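中古PCを自分で直して使うとき、HDDは交換すべきでしょうか
質問者:Bo-ram Seo 閲覧数:2846

知人から古いデスクトップを譲り受けました。容量500GBのHDDが入っていて、起動に92秒かかります。家計簿と写真の整理に使うだけです。SSDに替えるか、このまま使うか迷っています。予算は多くありません。

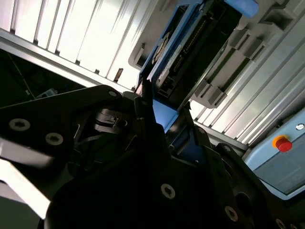 分解の経験はメモリの増設が一度だけです。ドライバーは家にあるプラスのものしかありません。六角穴のネジは銀色で、手持ちの工具では回せないので、必要なら買い足します。データは消えても構いません。

回答1
替えたほうがいいです。起動が遅い原因はほぼHDDだと思います。

回答2
先にSMART情報を見てください。代替処理済みセクタが増えていたら交換です。3.5インチのHDDは青い樹脂のマウンタごと外す機種もあるので、SSD用に変換金具が要るか確認を。電源を抜いてから作業してください。
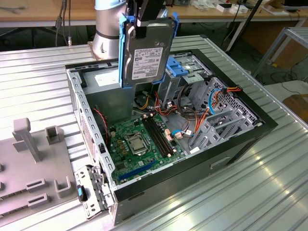
Haris Janjuaです。うちの同じような古い機種は、SSDに替えても更新のたびに重くなりました。メモリが4GBなら先に増やすのも手です。あとOSのサポート期限も見たほうがいいです。

補足(質問者)
メモリは8GBでした。火曜に店で金具を見てきます。SATAケーブルは今のものを使い回すつもりです。

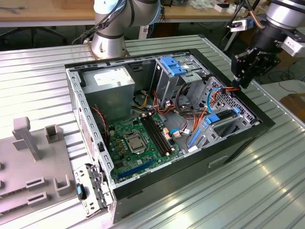 側板を外した内部。左上が電源、下が基板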